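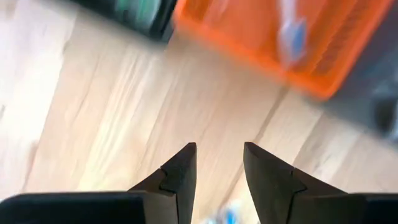

Maritza Giraldo wrote in to ask whether she had to clear the whole room before starting, and the answer is no – one good patch of floor is plenty! Pick a spot you can walk all the way around, and let everything else wait its turn.

Section 3. Setting Up Your Floor Basket

A basket on the floor is the heart of the Stodness tidy-up routine, and we love how quickly it changes a room. A plastic one is great on wood because it weighs so little and wipes clean in seconds.

1. Sweep the patch of floor first. Grit under a basket can scratch the finish.

2. Turn the basket over and run a hand along the bottom. Trim any rough bits of plastic with nail scissors.

3. Stick a felt pad under each corner. Press each pad for 20 seconds.

4. Set the basket down within easy reach, but out of the path to the door.

5. Start with whatever is closest and work outward. Big soft things go in first (blankets, sweatshirts, that one enormous stuffed bear), then the small stuff on top.

6. Stop when the basket is full to the rim. Carry it off, empty it, and come back for another round – the second trip is always the fun one, with so much floor showing!

Note: Bright sun makes pale boards hard to read. Small clear pieces such as beads and bottle caps can vanish in the glare, so check again from the other side of the room.

Note: Board seams collect crumbs and pins. A soft brush run along the seam gets them out.

Caution: Lift a full basket with both hands. Do not drag it, even with the pads on.

Caution: Never let children stand or sit in the basket.

Replacement pads are listed in Section 7, along with the larger lid.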